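Rollville opens lease-to-own counter for phones and tablets in Mumcombe

Mumcombe shop takes first customers in September
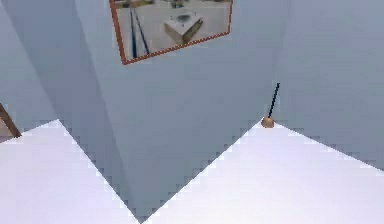

A computer-drawn room corner with pale blue-grey walls and a framed picture.

The electronics seller Rollville has opened a lease-to-own counter inside its Mumcombe shop, where customers can take home a phone, a tablet or a laptop and pay for it in small parts. Until now the service was available only through the company's website, and people in the town had to wait for a delivery.

Under the plan, a customer chooses a device, shows one proof of address and one proof of income, and signs an agreement at the counter. Payments are taken every 2 weeks. When the last payment is made, the device belongs to the customer. It is also possible to buy it earlier, at a lower total price, and the staff must show this price in writing before anything is signed.

The counter starts with 448 devices in stock. Most of them are unlocked phones, and the rest are tablets and small laptops. Some were used before and have been repaired by Dulletti, a workshop which has done this kind of work for Rollville since the website began. Each repaired device has a label with the condition of the battery and the screen. A new device has a guarantee for the whole time of the lease. For a repaired one the guarantee is seven months, and it can be made longer for a fee.

The agreements are managed with a payment system called Fu. Customers can use it on a phone or on paper, and it sends a reminder before each payment. If a payment is late, there is a first period without any charge, and after this a fixed fee is added. Rollville says that the fee is the same for all devices and does not grow with the price.

According to the company, 1619 people in Mumcombe and the villages near it asked for a local counter in a survey on the website. Many of them wrote that they wanted to hold the device in the hand before they agreed to pay for it over a long time. Others asked for a place where a broken phone could be returned without sending it by post. Returns are now accepted at the same counter, also for agreements which were made online.

Customers who already have a lease can change to a newer model after half of the payments are complete. The old device must be working and must be free of any account lock.

The counter is open from 9.30 am and closes at 5 pm. Applications on the website continue as before.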